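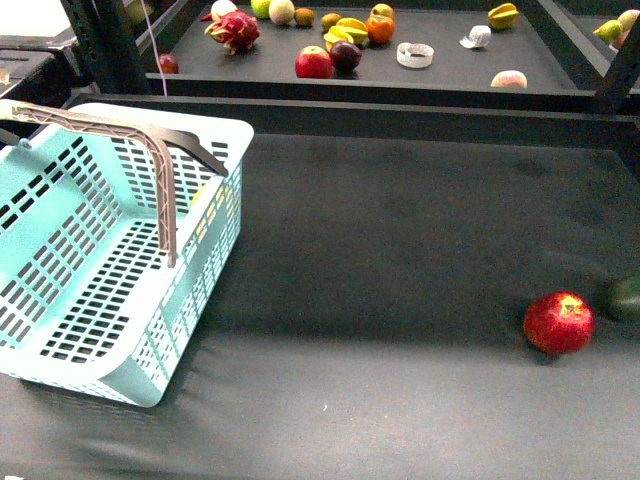 A turquoise shopping basket and an apple, with more fruit on the shelf behind.

MEDIA RELEASE

Flovden asks the nation to look again at the shopping basket

19/05/2020

Share 25 | Comments 8

Greengrocery supplier Flovden has today released its new guide to packing a basket of fruit, a subject on which most Australians consider themselves expert and on which, going by the state of the average banana at the average kitchen bench, a fair few are mistaken.

The guide is called Heavy Things First. It runs to six pages, one of which is the cover, and will be sent free of charge to independent grocers and fruit shops in Victoria and Tasmania from this week. A version for shoppers, with larger type and fewer opinions, can be picked up at the counter.

"We had a working title that was much longer and had a colon in it," said Flovden's head of retail, Sharon Barasa. "Then somebody in the warehouse pointed out that the whole thing could be said in three words, and we had already paid for the six pages."

The advice is drawn from 291 customer letters and emails received by the company over the past year. The largest share concerned bruising. A smaller and more spirited group concerned the behaviour of other people at the mango display. One correspondent wrote four times about grapes and has been thanked in the acknowledgements, at his own request.

Flovden's position is that damage to fruit is generally blamed on the farm, the truck or the shop, when much of it happens between the shelf and the front door. Apples are dropped in from a height. Avocados are squeezed, put back, squeezed by the next person, and finally bought by someone who wanted a firm one. Limes look after themselves and can be put more or less anywhere, a quality the guide praises at some length.

Shoppers are encouraged to lay the basket out at home before a big shop, or failing that after one, and practise. Hard, round fruit goes along the long side. Anything with a waxy skin and a soft inside goes on last. The handle should be folded down only once everyone is agreed on what is underneath it.

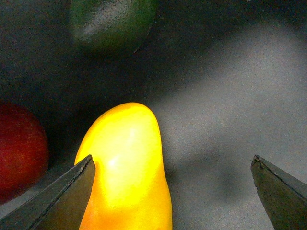 Yellow fruit gets a chapter to itself. According to Dennis Rugemalira, who wrote it, colour persuades people that a thing is sturdy when it is merely bright. "You see a good glossy yellow skin and you think, she'll be right," Mr Rugemalira said. "Then you put a kilo of apples on her. I have done it myself, in front of my mother-in-law, and I have had to live with it."

His recommendation is to lift from the sides with an even touch, keep the thumb out of it, and set the fruit down with its neighbours close enough to stop it rolling. The chapter includes a short passage on what to do when it rolls anyway. The passage advises picking it up.

The guide also takes a view on baskets. Flovden favours an open, slotted plastic basket over a solid tub, on the grounds that air gets in and grit gets out. It takes no view on colour, although an early draft did and the correspondence went on for some time.

Gladys Athumani, who owns the Zarkora fruit shop and trialled the guide with her staff over 25 trading days, said the response had been positive once people stopped being offended by it. "I've had customers who have been filling a basket for sixty years," Ms Athumani said. "You don't walk up to a woman like that with a pamphlet. You leave it near the lemons and go out the back."

Ms Athumani said her regulars were now packing more slowly, and that a couple had begun correcting strangers. The guide does not recommend this.

A companion volume on vegetables is planned for November. Flovden expects it to be longer, owing to the pumpkin.

Grocers wanting printed copies may order them in bundles of eight through their usual Flovden representative. Posters are available in one size. Requests for a laminated version have been noted and are being considered by the people who would have to do the laminating.

ABOUT FLOVDEN
Flovden supplies fresh fruit, shop baskets and display shelving to independent grocers. It has not, to date, bruised anything on purpose.

MEDIA CONTACT
Awuor Mosoti, Communications, Flovden. Interviews with Mr Rugemalira can be arranged for most mornings. He is happy to discuss mangoes and would prefer to be asked about limes.

Share 25 | Comments 8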